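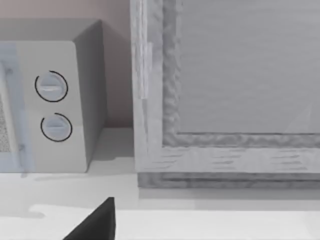

Filed under: Bench Notes > Adhesives

Feb 12, 2026 | Roy Catterall

Second attempt at the hide glue gel test. Batch from Dmytriv, same bag as before. Soaked 10 g of granules in cold water overnight, poured off the excess, then heated in the jar in a water bath. Skin formed early; lifted it out with a stick and did not stir it back in.

Lap joints in maple, 2 at full strength and 2 thinned. Clamped on the flat bench with wax paper between. The thinned pair squeezed out more than I wanted and one slid under the clamp. Marked it and left it in the set.

First full-strength joint let go at 525 lb, mostly wood failure, with a bare patch near the end grain. Second one not pulled yet. Load cell zero was drifting again before the run, so I re-zeroed and wrote the offset inside the cover of the Stullent binder.

Open: does the bare patch come from open time or from the planing? Cut the next blanks from the other board. Brivorstead clamps need new pads before then.

Recent entries
Flosus liquid glue, shelf check
Planer knife change
Wax paper vs. film under clamps
Load cell drift, June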